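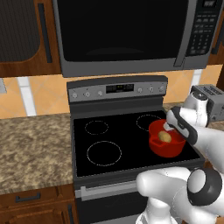 Automation and Work, Handout 7
Lecturer: Debashish Nanayakkara

Topic: what happens to the cook when the robot takes a part of the cooking

Our case is the canteen kitchen at Bronwood, which serves 252 meals a day. The company Warkano wants to give the moving of pots and simple ingredients to a robot arm. The tasks are first tried in simulation, in a kitchen of home size, and only later at the workplace.

Please distinguish between a task and a job. A job in the kitchen consists of many tasks: lifting, washing, tasting, ordering, talking with guests. The arm can take over the lifting. The cook then stands less time at the range, but must watch the machine, correct it and decide when to stop it. This is a new kind of work, and in many workplaces it is not written in the contract.

Rafsan Biswas interviewed the Bronwood staff in January. Two points came back often:
– the older cooks welcomed less lifting, mainly for their backs;
– the younger ones feared that they would learn the trade more slowly if they do not handle the pots themselves.

For the seminar, read the Debnath text up to page 70 and write one page on this question: who should decide the speed of the arm – the cook, the manager or the supplier? Bring also one task from your own workplace that you would not give away.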